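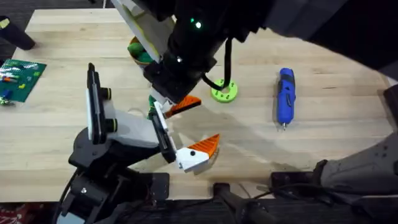

Two robot arms with their grippers close together over a light wooden tabletop.

Plirach is a site search engine for small and medium-sized websites. It consists of a crawler, an index format and a query server, and is normally run on the same machine as the website it covers. The software was written by Shuzhen Dong and is maintained by Dong and Angelica Layug. It should not be confused with web search services, which index pages from many unrelated sites.

Overview

Plirach reads the pages of a single site, or of a group of sites under one owner, and stores the words found in them in an index on disk. A visitor's query is matched against this index and the results are returned as a plain page or as structured data for use in a template. The software keeps no record of visitors and has no advertising functions.

The program is supplied as a single executable file with a separate configuration file. It does not need a database server. Sites that already use one can export their records as text files, which the crawler treats as ordinary pages.

History

Work on Plirach began as a replacement for the search function in Nikix, a content management system to which Dong was a contributor. The Nikix search function scanned the full text of every page for each query and became slow on sites with long archives. Dong's first version stored a word list for each page and loaded the whole list into memory at startup. It was distributed as a Nikix plug-in and could not be used with other systems.

The second version moved the word lists to disk and separated the crawler from the query server. This removed the dependence on Nikix, although a bridge module was kept so that existing users could upgrade without changing their templates. Layug joined at this stage and wrote the present ranking code.

The third version, released in June 2022, introduced the segmented index described below. Indexes made by earlier versions cannot be read by it and must be rebuilt. The Nikix bridge was moved to a separate package in the same release. A maintenance release the following July corrected a fault in which deleted pages stayed in the results until the next full crawl.

Crawling

The crawler starts from a list of addresses given in the configuration file and follows links to other pages on the same host. It obeys robots.txt and the "noindex" meta tag. Site maps are read if present but are not required. Pages that can be reached only by submitting a form are not found by the crawler and must be listed by hand.

By default the crawler requests one page at a time. The number of parallel requests can be raised to 16. A page is fetched again when its modification date or its length differs from the stored value. Servers that report neither cause the page to be fetched on every run, and the documentation advises running the crawler at night on such sites.

Markup is removed before indexing. Navigation menus, footers and other repeated blocks are detected by comparing pages from the same directory, and text that appears in most of them is left out of the index. This step can be turned off. It is known to remove legitimate text on sites where many pages share a long introduction, such as product catalogs and collections of legal notices.

Index format

The index is divided into segments. Each crawl writes a new segment containing only the pages that have been added or changed, and older entries for the same pages are marked as replaced. When the number of segments reaches 12, they are merged into one and the replaced entries are discarded. A merge can also be started from the command line.

Each segment holds a sorted list of terms, a list of page numbers for each term, and the positions of the term within each page. Position data is needed for phrase queries and takes up the larger part of the file. It can be omitted, in which case phrase queries are handled as ordinary queries containing the same words.

Page text is stored in compressed form for use in result summaries. Sites that do not want summaries can leave this out as well.

Query handling

A query is split into terms at spaces and punctuation. Terms are converted to lower case and reduced to a stem according to the language set for the site. Only one language can be set for each index. Sites in two or more languages are expected to keep an index for each and to choose between them in the template.

Quotation marks denote a phrase, and a minus sign excludes a term. Other operators found in larger search systems, including wildcards and proximity operators, are not supported. If a query returns no results, the server looks for terms in the index that differ by one letter and offers the closest as a suggestion.

Results are returned 50 at a time unless the configuration states otherwise. The upper limit is 100.

Ranking

Results are ordered by a score made up of term frequency, the rarity of the term across the index, and the place in which it occurs. A term in the title counts for more than one in a heading, and a heading counts for more than body text. Links between pages have a small effect. The weights are listed in the configuration file and may be changed without rebuilding the index.

The date of a page is not used in the default ranking. A date weight was added for news sites in the second version and remains disabled unless it is set.

Related software

Hollis is a graphical tool for editing Plirach configuration files and viewing crawl reports. It is maintained separately and does not support every setting. Nitard is a fork of the second version that retains the older index format and direct Nikix integration. Files cannot be exchanged between Nitard and current versions of Plirach, but both accept the same query syntax.

See also

Inverted index
Stemming
Web crawler
Robots exclusion standard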